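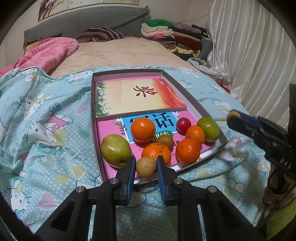

I've been putting off writing the equipment budget for months, and a spreadsheet with one column has finally shamed me into it. The column says "grippers" and under it there's a number I'm not going to share until my blood pressure comes down. We want to collect demonstrations of everyday tidying and sorting, the small boring stuff, in ordinary homes, and for that you need hand-held grippers, spares for the grippers, and a lot of patience. What sold me on starting small was fruit. A longan-like fruit between two blue ribbed fingers, with mandarins and a pear crowded in right behind it, tells me more about whether a jaw is the right width than any spec sheet has so far. Small, round, speckled skin, and very close to its neighbors! If I'm paying for a pair, I want to know the fingers can get in there without shoving everything else along.

So, the plan. I have a first-round budget that covers two pairs or one pair and a decent laptop, and I've changed my mind about it so often that Şengül Taşdemir has stopped answering my messages before lunch. She's for two pairs. Her argument is that one pair means one person working while another person sits on the couch holding a clipboard, and she has been the person on the couch. Arlindo Magalhães wants the laptop, but Arlindo always wants the laptop.

Reading time: 4 minutes

Where the money goes

I got quotes from two suppliers. Clunberg came back in a day with a neat PDF and a price that made me laugh out loud in the kitchen. Ketilsson took a couple of weeks, spelled my name wrong twice, and came in a good bit lower, with replacement finger pads included. I'm leaning Ketilsson (I can live with the wrong name). The pads matter more than I expected when I started this. I'd put down a set of 14 as a guess, then talked to a friend who runs a similar setup at Windside, and she told me to order 20 and stop arguing.

Then there's all the stuff that doesn't look like equipment and still has to be paid for. Storage cards. Chargers. A hard case, which I priced at 84 dollars and then found I'd forgotten the foam. Cables, always cables. I've set aside 300 dollars for what I'm calling "objects," meaning things to pick up, and Arlindo thinks that's crazy for what is mostly groceries. Maybe! But fruit doesn't keep, and I'd like to buy fresh every session and let people eat it after.

The thing I keep coming back to is two grippers in one small space. I had pictured a big clear table with everybody having elbow room, and I'd even priced the table (a folding one from Grikeck, nice legs, too heavy). I've crossed it off. A bed works fine as a surface and every home has one. It's soft, though, so a shallow box as a tray goes on the list, and those are free if you ask at the store. With a tray you get an edge to work around too, and things can go in or out of it, from the box to the bedspread or back again. One jaw open by the cherry tomato, the other coming in from the left for the little lime, mandarins lying outside the box on the Hello Kitty print - that's a pretty full workspace, and I'd still call it enough room for two pairs of hands if they take turns being polite.
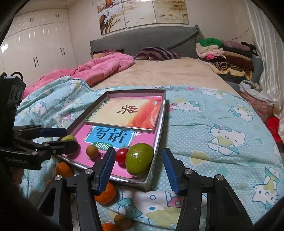 What I'm ordering first

Two pairs. There, Şengül, I said it. The laptop can wait until November, when the second half of the money comes through, and in the meantime we'll use my old one with the sticky space bar.

I'm also holding back a bit for shipping things home to home, which I left out of every draft until last night. If we send a case to somebody across the country, it has to come back, and the return label is on us. I'm still working out how many trips to plan for. Two households to begin with, probably three by spring if the first ones don't mind us taking over the bedroom for an afternoon.

If you've bought hand-held grippers on a small budget and have opinions about pads or cases, please leave a comment. I'm sending the order to Ketilsson as soon as they fix my name on the quote.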